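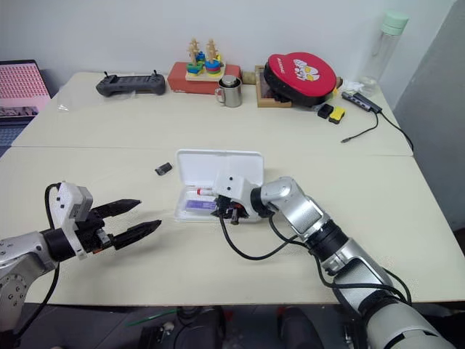
Keep the lid on the far side and the hinge never gets in your way, one reader wrote in after our February piece on desk storage, adding that a case should be opened flat on the table and packed from above. The advice is sound, and it raises a question the earlier piece left out: what a small hinged case is good for once the drawer organisers have been dealt with.

The white plastic case is the plainest of the types in use. Its lid folds fully back. Contents such as a slim tube with a red cap and a flat printed packet in purple and white lie one behind the other, which is the usual arrangement for mixed items. Tubes roll and packets slide, so each is best placed along the longer side.

For this feature we compared cases from Kakenis, Cergate and Tejada over 70 days of ordinary desk use. The measure was simple: time taken to retrieve a named item with the lid closed at the start. The Kakenis case averaged 5 seconds and the Tejada 6. The Cergate sat between the two, but its catch stiffened and it was marked down. In all, 432 retrievals were logged.

Depth had more effect than floor area. A deep case encourages a second layer, and anything in the lower layer is effectively stored somewhere else. Shallow cases hold less and are quicker.

Very small black objects were the weak point in every test. A memory stick or an eraser left on a pale table is easy to see, but at the bottom of a case it tends to hide under the nearest packet. Ziltari sells a clip-in divider that deals with this, though it takes up room and does not fit the Tejada. A small clear bag does much the same job – the contents stay visible and the bag can be lifted out whole.

Position on the desk also matters. Two tables pushed together give a useful split: the front one for the open case and whatever is being sorted, the back one for the laptop and everything that lives against the wall. The seam serves as the boundary. Check that both tops are level before relying on it, as a step of a few millimetres will catch the edge of a case when it is pushed back.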